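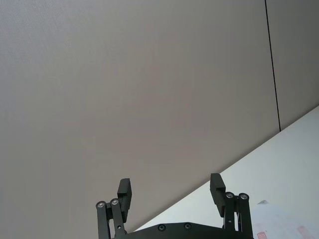 Forums > Walls and Paint > Gap between wall panels, fill or leave it?

platow_kid
Gray wall panels behind a white work surface. theres a thin dark line where two of them meet, runs right down to the white. Bugs me every time I sit down. Caulk? Trim strip? Just paint over it? Dont want to spend 100 bucks on a line.

nepia202
Caulk. Paintable kind, wet finger, done in 2 minutes. Match the gray after.

drywall_dot
Nope. Panels move. Caulked mine in May and it's cracked top to bottom already. Leave it alone or get a strip.

nepia202
Cracked bc you used the cheap stuff. Mine has been fine.

drywall_dot
used Claneck, not cheap. Humid room tho.

platow_kid
Ok so strip? Would have to be gray, kind of a warm gray, almost beige in some light. Hard to match. 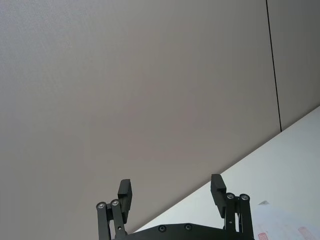 Also does a strip go all the way down to the white top or stop short? I'd like to still be able to pull the thing out from the wall. Paper ends up all over it anyway so I'm moving stuff constantly.

hallway_9
Stop a hair short. And take a chip of the wall color to the store, dont go by a phone pic, gray is the worst for that. Ekska has strips you can paint, about 900 colors on their card and I still got it wrong the first time lol

nepia202
still say caulk

drywall_dot
Still say no. A seam is a seam, looks worse when you half hide it.

platow_kid
Going with the strip. Double sided tape first so I can rip it off if I hate it. Will post back

Last updated: Tuesday, July 14, 2020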